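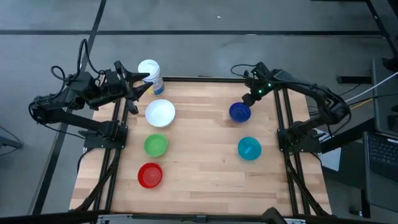 4. Setting Out the Bowls

Now for the fun part! Your Maltier tabletop is up, the planks are wiped down, and it's time to bring out the color. You'll need the white, green, red, dark blue and teal bowls from the Tremix set, plus one lidded container of whatever you plan to portion out (oats, dried beans, rice, it all works).

4.1 Stand the container at the top left corner of your work area, lid on, well back from the spot where you'll be scooping.

4.2 Put the white bowl directly below it. It's the biggest of the bunch and makes a great landing spot for the first pour.

4.3 Add the green bowl under the white one, then the red bowl under that. Red can sit a little to the left of green. The columns are meant to be loose, so please don't get out a ruler!

4.4 Move over to the right side and set down the dark blue bowl, then the teal one farther down and a touch more to the right.

4.5 Leave a wide stretch of bare wood between the two groups. You'll be grateful for it once measuring cups and spoons start piling up.

Note: The boards run from pale cream through honey to a pinkish brown, with some darker strips. Every top comes out different and we love that about them. The tone will deepen a little over the first 14 weeks.

Note: Left-handed? Flip the whole layout. Everything in Section 5 works just as well mirrored.

Caution: Never put a hot bowl straight on the wood. Use a Zeltico trivet or a folded towel.

Caution: Wipe up spills right away, especially along the joints between planks. Use a damp cloth, never a soaking one, and dry with the grain.

4.6 Check that the bowls are clean and dry inside, then take the lid off the container and portion into the white bowl first. Fill the smaller bowls from there, stopping well short of the rim.

Missing a bowl? Singles are sold as part no. 594 (lids are part no. 109), and any color can be swapped for another. Go wild!

Continue to Section 5, Filling and Mixing.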